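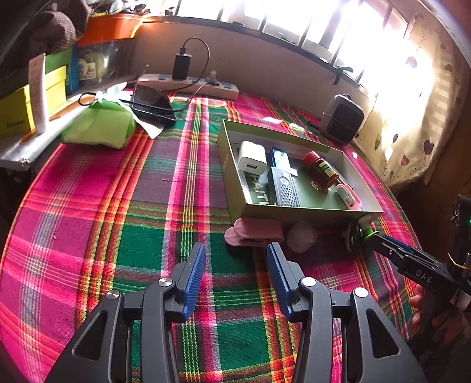
pink plaid on the bed, posting from home tonight

ok so I finished all of Brarovov and I need to talk about it, mute me now if you're still watching. Mild spoilers for the first half, I'll warn you before anything big

1/ For anyone who missed it, Brarovov is the family drama about the two sisters who inherit their dad's hotel and find out he already sold it. Thirty episodes. I know. I said I'd watch 3 and go to bed and then it was getting light outside

2/ First things first, the lead. Most of you know her from hosting the Disby morning show, and I was one of the people rolling my eyes when she got cast. I take it all back!! She plays the older sister so tight and closed off for the first 6 episodes that you think maybe she just can't act, and then there's the kitchen fight and wow. Completely different person

3/ She's been on TV forever, too. She started out singing jingles, then the kids' show, then hosting, and now this. My mom still calls her "the yogurt girl" from some commercial I'm too young to remember

4/ The younger sister is the one everybody is making edits of and fine, I get it, the coat alone deserves its own account. But I thought she was a little shouty in the middle. There's a stretch where every single conversation ends with her slamming a car door. Somebody please check on that car

5/ Can we talk about the hotel though. It's a real place called the Laskowska and the comments say it's booked solid now, people are asking for the room with the green wallpaper. I looked at the prices for July and closed the tab very fast lol

6/ The husband. The HUSBAND. I have never wanted to climb through a screen like that. He says "I was going to tell you" in pretty much every episode and he was never going to tell her. Great performance, I hope I never see his face again (kidding, I followed him right after the finale, he posts a lot of soup)

7/ Somebody asked about the music. The opening song is by Drotelier and yes it's the same band that did the breakup song we all cried to in school. They came out of a long break just for this. I didn't love it the first time, it's kind of slow, but by the second week I wasn't skipping the intro anymore and now I hum it doing dishes

8/ They also show up for a second in the wedding episode as the wedding band!! I missed it completely and had to go back. Look behind the cake when the uncle gets up to dance

9/ Ok BIG SPOILERS in the next two posts, scroll scroll scroll if you're not done

10/ The dad knowing the whole time. I was so mad. I had a theory going since the boat scene that the letter was fake and the aunt wrote it, and I told everyone at work, and I was wrong in front of all of them. I still think my version was better, the aunt was RIGHT THERE with the typewriter

11/ And the sisters not making up at the end, just sitting on the back steps with the one cigarette? I've seen people call it lazy. I thought it was the best thing in the show. They've been awful to each other for years, a hug would have been weird. I do wish we'd gotten five more minutes with the cook, who deserved an ending too

12/ Spoilers over, you can come back

13/ I went and read the fan board after and there are 3,468 replies on the finale thread alone. I read way too many of them. Half are people fighting about the husband and the other half want the recipe for the plum dumplings. I'm with the dumpling people

14/ Stuff I didn't like, to be fair: the flashback wigs, the whole insurance guy plot, and how dark the night scenes are. I had my brightness all the way up and I was still mostly watching my own face

15/ No word on a second season. The lead said in an interview that she'd come back "if they let me cut my hair," so make of that what you will. She also said she'll be hosting again in the fall and I'm weirdly happy about it, I kind of missed her in the mornings

16/ So yeah, watch it, but don't start it at 11 at night like I did. And tell me what to watch next please, nothing with a husband in it

17/ adding one more, a bunch of you are asking if the subtitles are any good. They're fine! The jokes get a little lost with the grandma but you'll get the idea from her face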